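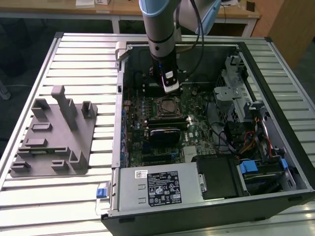
Fig. 1. The bench with the arm over the open tower, fixture plate on the left.

Unit 4: Comparing grippers on the PC teardown bench
Notes by Yamila Rivadeneira, updated July 23, 2024

Okay, so last time we talked about arms and controllers, and a few of you asked when we'd get to the part that touches stuff. This is that unit! I'm going to be pretty opinionated in these notes, and you're welcome to argue with me in your write-ups (people did in April and I changed two pages because of it).

We're comparing two grippers. The Rirkov is a parallel gripper with short stiff fingers. The Jolisix has longer fingers with a bit of give in them, and it's the one I'd hand to somebody on their first day. Both run off the same controller with the same Ivside software, so whatever difference you measure should come from the hand and the way you set it up.

What I want you to measure

Run each gripper through the same job list and log every attempt, even the embarrassing ones. An attempt starts when you press go and ends when the fingers open again. Write down the peak force, the time, and one of these words: clean, slipped, bumped, missed. Please don't make up your own words. I had somebody log "kind of okay" for a whole afternoon and I still have no clue what to do with those rows.

The April group logged 2348 attempts between them. Of those, 703 were marked bumped, which tells you a lot! The fingers were usually fine at the part itself. It was the body of the gripper catching something on the way in that spoiled the run. So before you start fiddling with force settings, look at clearance.

Clearance, and why I keep going on about it

A data sheet gives you the finger opening and the payload, and then you find yourself staring at a tower lying on its side, wondering how to get a wrist in there.

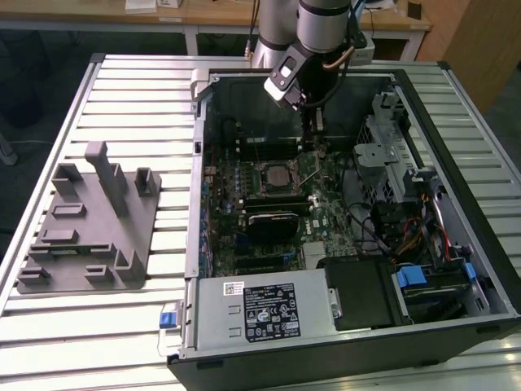 Approach angle is where most of your setup time will go. My habit is to pick the angle by the tallest thing nearby and only then worry about the part I'm grabbing. In this case that means the metal drive cage, which stands higher than the motherboard, so a path that sweeps in low from that side is asking for trouble. Come down from overhead, get the tilt right while you still have air under you, and go slow for the last stretch. Watch the cable at the wrist as well (I forget it every single time I teach a new path).

Targets with the cooler off are a special case. You've got a bare CPU lid and a retention lever around it, and I don't want anyone's fingers resting on either one while they think. Hover, check, then move. If you need to think, back up first.

Force settings

Start at 200 on the controller's force scale for both grippers and work up in small steps. The scale isn't in newtons, it's just Krajewska's own units, and yes, I've complained to them. With the Jolisix you'll probably find the fingers bend before you see much change in the log, so give it a moment to settle before you lift. The Rirkov closes hard and fast and you'll know right away.

Plastic tabs and latches want less force than you think. Bare sheet metal wants a bit more, and a fingertip pad if you can find one in the drawer.

For your write-up

Two pages, one chart per gripper, and a paragraph telling me which one you'd pick for this job and what would change your mind. If you lean on the April numbers, use file 3844 from the course folder, because the older copy has the time column in the wrong place. Bring your log with you to the next session and we'll put them side by side.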